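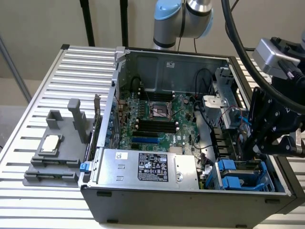

Which Hand Should a Robot Use?

You have two hands, and you use them for everything: pizza, pencils, petting the dog. A robot arm is pickier. Its hand is called a gripper, and it can be unbolted and swapped for a different one, like changing your shoes (only with more bolts).

So how do you choose? At the Lolham workshop, Soledad Echevarría and Pouran Salehi hold a contest. The players are 3 grippers, and the game is putting a processor into a computer. The processor is the little square chip that does the computer's thinking. It has to sit flat in a spot called the socket, facing the right way. It does not like being dropped.

Meet the Players

The Grekell has jointed fingers that bend a bit like yours. It can grab fat things and skinny things. It is also bulky, so it bumps into stuff, much like a big brother in a small kitchen.

The Cabello has two flat fingers that slide straight together. It's very good at straight. Ask for anything else and it just waits there.

The Zirnon has no fingers at all. It has a rubber suction cup and sucks the chip up the way you pick up a piece of paper with a straw. Dust is its great enemy.

Keeping It Fair

Every gripper gets the same job. The chip starts in a holder, a block with a square pocket in it, so it is always in the same place. The computer lies on its side with the cover off. The lever on the socket is already up. Then the arm makes its move, and Pouran writes down what happened, even when it's embarrassing.

Each gripper got 51 tries. The Zirnon seated the chip most often. The Grekell came second and was the only one that could also tug on a cable. The Cabello finished last and has not commented.

Did the Zirnon win? For chips, yes. For cables, it was hopeless. On Wednesday they start over with memory sticks, which are long and thin, and Soledad thinks the Cabello may finally have its day.

Try It Yourself

Put a coin, a grape and a sock on a table. Pick each one up with tweezers, then with kitchen tongs, then with oven mitts on. Keep score. Please eat the grape before you get to the sock.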